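**Ticket: bedroom radiator cold at the bottom, rest of the house fine**
**Opened by:** Augustina Sowah
**Helping:** Llinos Bellis, Gervasio Insaurralde
**Status:** closed, with one thing to watch

Hello all, and thank you in advance for reading this, I know I go on a bit. We moved into the house on Oakley in the fall and the heating has been lovely everywhere except the back bedroom, where the radiator gets hot along the top and stays stone cold along the bottom third. I have lived with it for a few weeks by wearing a second sweater, but it's December now and my mother is coming to stay, and she is not a second-sweater person.

What I know about the system, for whoever picks this up:

- Hot water boiler in the basement, older than my daughter, serviced by the previous owners every year (I have the stickers).
- Panel radiators in every room, each with a valve at both ends.
- Clasent thermostat in the hallway, set to 68 in the day and lower at night.
- The pressure gauge on the boiler sits in the green when cold and goes up a little when it runs.

### First reply, Llinos

Hi Augustina, welcome, and please don't apologize, the long tickets are the easy ones! Cold at the top usually means air. Cold at the bottom usually means sludge, or else not enough water getting through. Before we blame sludge, let's do the cheap things.

1. Bleed it anyway. Heating off, let it cool, rag underneath, key in the little square plug, open a quarter turn and close it when you get a steady dribble.
2. Check that both valves are open. The one with the plain cap is often left nearly shut by whoever last balanced the house.
3. Tell me what temperature the pipes are on each side once it has been running half an hour. Your hand is good enough.

### Augustina, same evening

I bled it and got hardly any hiss at all, then water straight away, and the water was black as coffee. I put a bowl under it the second time. Both valves are open as far as I can tell, though the plain-capped one was stiff and I didn't want to force it. The left pipe is too hot to hold. The right pipe is warm, like a mug you forgot.

I also moved the bed out to get at the wall behind, and lost an hour to it. I'd only meant to shift the bed, but the chest was in the way, and once the chest was out I thought I might as well dust.

### Gervasio joins

Good evening, I hope you don't mind me stepping in. Black water is iron oxide, and a bowl of it tells us more than the thermometer does. Hot one side, lukewarm the other, cold along the bottom: I would put money on sludge sitting in the lower channel. Still, one question first. Did you count how many turns the stiff valve made, from closed to open? If it only gives half a turn it may be seized partly shut, and then we'd be flushing a radiator for nothing.

### Augustina

I hadn't, but I went back with a wrench and a bit of penetrating oil and left it overnight, as my father always did with anything stubborn. This morning it moved! Two full turns closed, two full turns open again. So I think it's honest.

No change to the radiator, sadly. I gave it the whole morning.

### Llinos

Then it's the flush, and it's a nice job if you take your time. You can do it with the radiator off the wall and a garden hose outside. Close both valves (write down the turns on the plain one, so you can put it back the same), drain into a shallow tray, loosen the nuts, and tip it as you lift so the dirty end stays up. Put old towels down further than you think you need. I once ruined a stair carpet with a single tablespoon of the stuff, and it was not my carpet.

Move anything you're fond of well away before you start, pictures too if you'll be carrying a heavy panel past them.
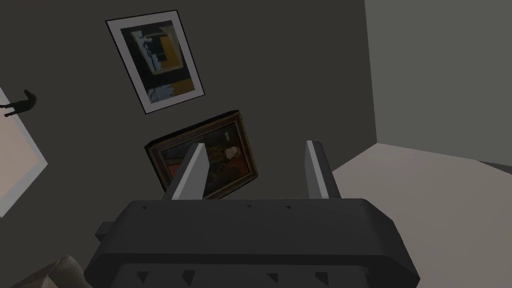

### Flush notes, Augustina

- Drained into a roasting pan, which is now a radiator pan forever.
- The lift took two of us. My neighbor Fatos Kos came over and was very patient about the towels.
- Hose in one end for 10 minutes, then the other end. The first water was black, then brown, then gray, and we tapped along the bottom edge with a rubber mallet, which brought on a whole new batch of black just when we thought we were finished.
- Turned it over and did it all again until it ran clear.
- Back on the wall with fresh tape on the threads. Valves opened, plain one at two turns. Bled it. Topped the system back up to where the gauge had been.

Heating on at four in the afternoon. By half past, it was hot from top to bottom, and I stood there with my hand flat on the lowest corner like a fool. My mother's room is warm!

### Gervasio

Wonderful news. One more thing while you're feeling brave: draining and topping up thins out the inhibitor, and that's the stuff that keeps the rust from coming back. Buy a bottle, read the dose on the label for your number of radiators, and put it in through the same panel if your boiler has no filling point. Then check the gauge cold, every morning for a week. If it drops, one of those nuts is weeping.

### Augustina, closing

Inhibitor is in. The gauge was steady this morning. There's the tiniest bead of water at the left-hand nut, so I've given it an eighth of a turn and wrapped a paper towel around it overnight. I'll write again if the towel is damp. Thank you both so much, and Fatos too, who doesn't read these but was promised a cake.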